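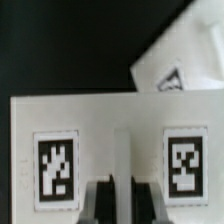 Printing and cutting square markers at home

23/01/2018

I spent most of the evening cutting paper squares. The job sounds quick and it took two hours, so these are my notes for the next time I have to do it.

The markers are AprilTags, the blocky black and white squares that software can find and tell apart. I print them on plain white paper from a file I made in August, with a dashed gray line around each one to show where to cut. Black dashes looked too heavy on the first sheet I made, so I changed them and have left them gray ever since.

The white margin has to stay on. I trimmed my first batch right up to the black border because it looked neater, and had to throw out 12 of them. The software wants light paper all the way around the black. Now I cut on the dashes or a hair outside them, and if a bit of the line stays on the paper I leave it there.

Scissors are fine for one or two. For a full sheet I use a Bovton knife and a steel ruler, with a new blade. A dull blade drags the paper and leaves a fuzzy corner. I cut all the long lines first, then turn the sheet and do the short ones.

For sticking them down I have tried three things. Glue stick wrinkled the paper. Double-sided tape held well but was hard to reposition. The one I kept is a repositionable spray from Arruda, a light coat on the back, then a wait of 30 seconds before it goes on. I start at one edge and smooth across with the side of my hand.

The panel should be flat and matte. I had a glossy one first and the ceiling light bounced off it badly. Off-white is fine, and the paper margin still shows against it.

Lining them up is the part I am worst at. I draw a faint pencil line across the panel and set the bottom edge of each square on it, but one usually creeps up a little while I press. Mine get measured after they are on, so I write down where each one ended up and move on.

Next I want to try the heavier paper from Skustance. I have a pack of it in the closet and still need to check that it fits through the printer.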